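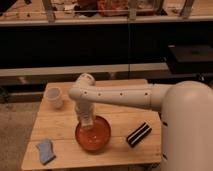 A Wednesday evening at the Plustunlow workshop

I had been meaning to get over to Plustunlow since the spring, when a fellow at my model railroad club told me there was a shared workshop out there where people were building their own robot arm. I finally made it on a Wednesday in August, after a drive that took longer than it should have (I missed the turn at Dow twice, and the second time I stopped for pie, so I can't blame the road for all of it).

The workshop is on the ground floor of what used to be a carpet showroom. Members pay by the month, and for that they get a key, a shelf and the use of the tools, plus coffee that I would call generous in quantity. They hold an open evening now and then, and there were 16 of us visiting, a few with kids in tow. We were asked to sign in, put our bags by the door and keep our hands to ourselves near anything with a motor in it, fair enough.

What I came for was the arm, which the members call Troretti. It has been two years in the making, evenings and weekends, and the bill so far stands at $3,587. I asked to see the ledger, being that sort of person, and they cheerfully brought it out. Of that total, $2,181 went to motors and the electronics that drive them, and a good deal of what's left went to parts that were bought, tried and put in a drawer. I have a drawer like that at home.

The arm is a creamy white and rounder than I expected — I had pictured something all brackets and bare bolts, like the cranes I built as a boy. It works over a small table of pale wood planks, and the job for the evening was reaching down into a shallow bowl, orange-red and shiny. I stood there for longer than I meant to. A small plastic cup, a crumpled blue cloth and a black and white striped thing shared the tabletop, and I found myself studying the gaps between them the way you study a chessboard when it isn't your turn.

One of the builders spent a good half hour with me on how they get it to go where they want. The bowl, I learned, is a harder target than a flat tabletop: the arm has to come down inside the rim and stay clear of it on the way back up. Their goal is 500 runs in a row without a touch from a person, and they write every one of them down in a spiral notebook, good or bad. I liked that very much. I have known railroad men who only wrote down the good ones.

There was also a long talk about elbows. The first one they made had a wobble in it that grew by the time it reached the gripper, and they rebuilt it over a winter with better bearings from a surplus dealer called Vonthorpe. I followed most of this and nodded through the remainder.

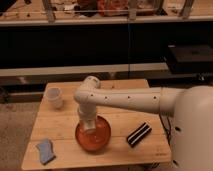 If you go

Parking is behind the building, and the lot is gravel, so leave the good shoes at home. The door on the street side sticks; push low. Open evenings start at 7 p.m. and run until people drift off, and there is no charge, though a coffee can by the sign-in sheet takes donations for parts. Bring a sweater even in summer. I'm going back in October, and this time I'll stop at Dow for the pie on purpose.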